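Palus Social Club
Home | Minutes | Bar Rota | Room Hire | Contact
Print this page | E-mail this page

MINUTES OF THE BAR AND KITCHEN MEETING, MARCH

Chair: Brendan Dunne. Notes: Custódio Lobo, under protest.

1. Last minutes. Approved, once "lemon budget" was corrected from 2,000 to 15 dollars.

2. Table coverings. Brendan reported that the white table now gets brown paper before anyone is let near it with a drink. Le Roux quoted 221 dollars for a fitted vinyl cover. The meeting thanked Le Roux and moved on. The paper leaves the edges bare, which Custódio considers the exact place people put their elbows. Noted. 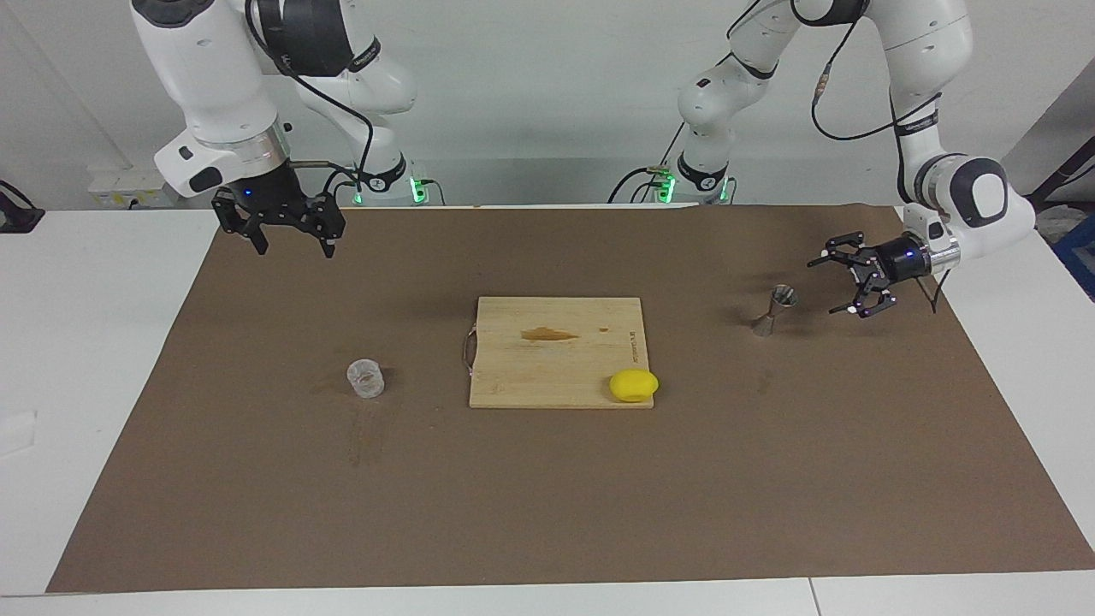 Item 2: the white table with brown paper down.

3. Cocktail practice. A long discussion of spills. Agreed that a cup on its side is a spill whether or not its owner "was getting to it." The dark mat is to be wiped, including under the cutting board, and any puddle dealt with before the next drink is attempted.

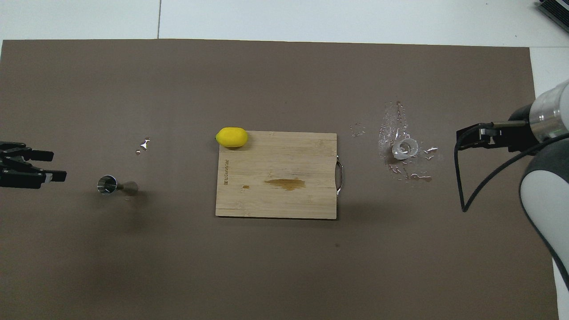 Brendan asked that the jigger be stood up after use, and that lemons live in the bowl and stay off the corner of the board. The stain on the bamboo was raised. Salt and half a lemon were proposed, and Custódio will try it. Replacement board from Halstead deferred.

4. Room 606. Key still missing. Brendan to look in his other coat.

Meeting closed at 9:15 p.m.

COMMENTS (3)

cesunden_kate: Can we have the vinyl cover anyway?

Brendan D.: No.

old_member: Baking soda works better than salt on bamboo. I said so last year.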